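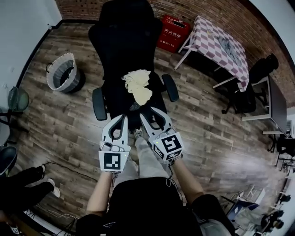 Datasets > Household and Office > Jirum > README

Jirum Cloths: README

Jirum is a table of small cloths and how they get folded, hung up or put away in shared office rooms. Each row is one cloth handled once, from the state it was found in to the state it was left in. There are 687 rows. The file is plain CSV in UTF-8, with a header line and semicolons between the fields.

The table started as a cleaning log for a shared office in Cledetville and was tidied into its present shape in April. The old log had a single free-text column, and some of that wording survives in the notes field.

What is in the folder

cloths.csv — the main table
surfaces.csv — the list of surfaces a cloth can be on, with short definitions
folds.csv — the fold names and how each one is made
changes.txt — edits since the first release, newest at the top
README — this file

Fields in cloths.csv

row_id: a whole number. Numbers are not reused when a row is removed, so the last row_id is higher than the row count.

cloth_type: one of wipe, hand towel, tablecloth, cover, garment, other. "Cover" means anything thrown over a piece of furniture to protect it. A jacket left over a chair is a garment, and so is a scarf.

color: a common color word. Cream, beige and pale yellow gave us a lot of trouble. The same cloth can be written down as all three depending on the light, so treat them as one group if color matters to your work. The column color_group already does this and calls them all "light warm."

surface: where the cloth was at the start. See surfaces.csv.

start_state: flat, folded, bunched, hanging, or unclear.

action: fold, flatten, hang, move, shake out, or none.

end_state: the same values as start_state.

fold_name: filled in only where action is fold.

notes: free text, often empty.

How to tell bunched from folded

More questions come in about this than about any other part of the table. A cloth is folded if you can find at least one straight edge made on purpose. A cloth that has been dropped, pushed together by hand or squeezed and set down is bunched. One corner turned over by accident does not make a fold. If the cloth was put down flat and someone later sat on it, it is still flat, with "sat on" in the notes.

A tablecloth on its table counts as flat even when the edges hang over. Anything lying on top of the tablecloth gets a row of its own, with the surface given as "table, covered."

Chair seats

More rows start on a chair seat than anywhere else. An office chair is a poor place to fold a cloth. The seat is cushioned and rounded at the front, and the armrests are in the way of your elbows if you work from the side. Chairs on casters also roll off when you press down. The instructions we used were these:

1. Stand or sit facing the front edge of the seat.
2. Find two corners that share a short side. Do not start from the middle of the bunch.
3. Lift the corners just high enough for the cloth to drop open, and lay it back on the seat.
4. Smooth from the back of the seat toward the front.
5. Fold once in half, then in half again the other way.
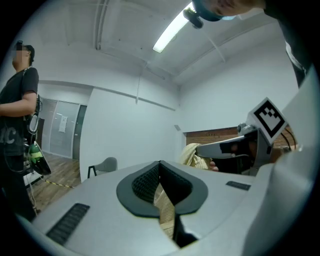 Step 3 causes most of the failed attempts in the table. Thin cloths cling to themselves and come up as a lump, and the two corners you have hold of are often not on the same side. When that happened, the cloth was put down and the step started over. A second try does not get a new row. It is marked "retry" in the notes, and we stopped at 2 retries. After that the end_state was entered as whatever the cloth looked like at that point, usually bunched again.

Cloths too large for the seat were moved to a table first. Those rows have move as the action, and the fold, if there was one, is in the row that follows. The move row and the fold row share a value in the link column.

Fold names

half — once across
quarter — twice, the second fold at a right angle to the first
long third — in three along the long side
pad — quarter, then once more
roll — rolled from a short side, no crease

"Valtonen" appears as a fold name in 20 rows. It is the name used in the old log for a long third with the open end tucked in. We kept it, and you can merge it with long third if you do not need the difference.

Room conventions

The rooms in the table are ordinary office rooms with desks, side tables, chairs and a trash bin. A room code is given only where the old log had one. Two rules applied in all of them. Cloths were never put down on the floor, even for a moment, and nothing was hung over fire equipment or left in front of it. You will not find "floor" as an end surface. It does show up as a start surface, for cloths that had already fallen.

Used wipes that were past saving went in the bin. These rows have action move and end surface "bin." The end_state is left blank, and a blank there should not be read as missing.

Known problems

- The color field was filled in by eye. Dark cloths are especially weak. Navy, black and dark gray are mixed up in a number of rows.
- Nearly 30 rows have a start_state of unclear. Most of them are dark garments lying on top of something else, where the writer could not tell a loose fold from a heap.
- Fabric is not recorded. We tried it for a while and took it out — people were guessing.
- Size is not recorded either. Cloth_type gives you a rough idea and no more.
- In the first release, action "hang" was sometimes used for cloths laid over an armrest. These have been changed to move, with surface "armrest."
- Times of day from the old log were dropped. They gave the time of writing, often hours after the cloth was put away.

Related tables

Buda is a sister table covering dish towels and oven mitts in kitchens. It uses the same action names but its own surface list, and its fold_name column is empty throughout. If you join the two, rename row_id in one of them first, because both start at 1.

Use

You may use the table for teaching, research or your own housekeeping lists. Please keep this README with it. If you change the state labels, say so in changes.txt and give your copy a different name.

Corrections

Send the row_id, the field, and what you think it should say. Corrections are applied in batches. The last batch went in on Sun 16 June and touched color_group and surface only.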